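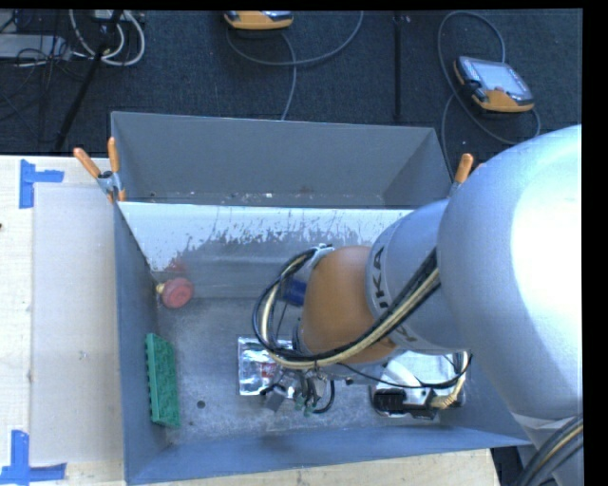
Prepared by Gillis Technical Publications, for Pastby open metal bins
Revised September 2026

Section 3. Setting Up and Loading the Bin

Read this section before you put the bin into use for mixed items. If your bin will hold only one kind of item, follow 3.1 and 3.2 and skip the rest.

3.1 Before you start

You will need:
Work gloves
A soft brush or hand vacuum
Two clean cotton cloths
Mild dish soap and warm water
Masking tape and a marker
The item list for the bin

CAUTION: Bare metal edges can cut. Wear gloves whenever you lift, move, or wipe down an empty bin.

3.2 Cleaning and placing the bin

1. Take everything out of the bin. Check the corners and the line where the walls meet the floor, where screws and small caps tend to collect.
2. Brush out dust and grit, working from the far wall toward you.
3. Wipe the sloping walls first, then the floor. Use a damp cloth with a little soap.
4. Wipe again with a cloth dampened in plain water, and dry with the second cloth.
5. Leave the bin open to the air for 20 minutes.
6. Set the bin on a flat, firm surface. Press down on each corner in turn. If it rocks, move it or shim the low corner.
7. Check the small round hole in the floor. It should be open and free of lint, tape, and labels.

NOTE: Scuffs and gray wear marks on the floor are normal in a bin that has seen use. They don't need to be polished out. A raised burr or a sharp dent should be filed smooth before the bin is loaded.

Do not use steel wool or scouring powder. For grease that soap won't lift, use Phetsri degreaser on a cloth, then repeat steps 4 and 5. Do not spray it straight into the bin.

3.3 Loading mixed items

1. Check each item against the list. Set aside anything that isn't on it.
2. Wipe off loose dirt and oil.
3. Place the largest items first. Lower them by hand to the floor of the bin. Do not drop or slide them down the walls.
4. Flat or rectangular items may lie on the floor or lean on a side wall, like the green block on the left. An item that leans must have its bottom edge resting on the floor.
5. Put round items near a corner. If the item has a fitting, such as the brass-colored one on the red piece, turn it so the fitting is clear of other items and can't be knocked.
6. Fill in with smaller items last. Leave a finger's width between pieces where you can.
7. Do not cover the hole in the floor. A block may sit beside it.

CAUTION: Never put glass, open containers, or anything under pressure in the bin with loose hard items.

NOTE: Items do not have to lie in rows. What matters is that each one can be picked up without moving another. If you have to shift one piece to get at the next, the bin is too full. Take some out and start a second bin.

3.4 Lighting

Bare metal throws back a lot of light. A lamp aimed at the far wall will leave a bright band across it, and colored items close to the wall may show a faint reflection. If this makes pieces hard to tell apart, move the lamp to one side or turn it toward the ceiling. The Warkitton 3000 mat, sold separately, lines the floor only and won't cut glare from the walls.

3.5 Labeling

1. Write the bin number and the list date on masking tape.
2. Stick the tape to the outside of the bin. Tape on the inside lifts and catches on items.
3. Replace the label each time the list changes.

For emptying and storage, see Section 4.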